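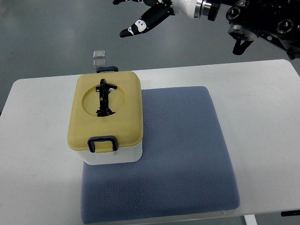 Go to Sudholm early, before the buses come, a reader named Ngô wrote to me after my last report, and look at the old salt store first. I followed this advice on 3 March 2019 and I am thankful for it.

The open day of the Losville salt works takes place two times a year, the next one in April. Entrance costs 4 dollars. From the station at Sitstead I walked 2 miles along the canal, with a strong wind in my face.
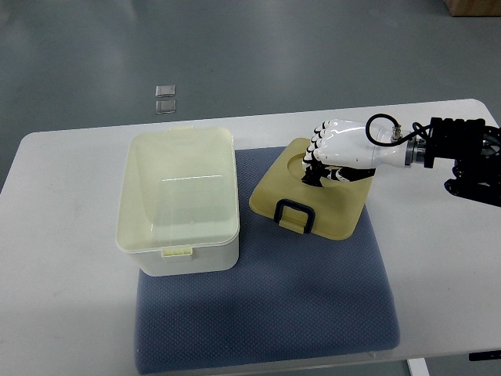
The salt store was built for 3,000 sacks, and the smell inside is more like the sea than I expected. Our guide spoke quietly, so I stayed near her. She explained how the brine is pumped up and boiled slowly in wide pans - slow boiling makes the large flakes, fast boiling makes the fine table salt.

Our group had 32 visitors, which was too many for the boiling house. The steps there are narrow and one must wait.
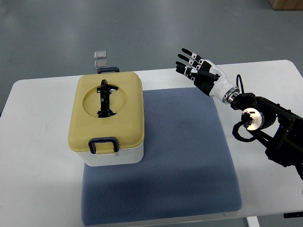 Can you buy the salt on the same day? The small shop by the gate sells it until closing time, in paper bags only. I took the coarse one, and I missed my train back because of the line.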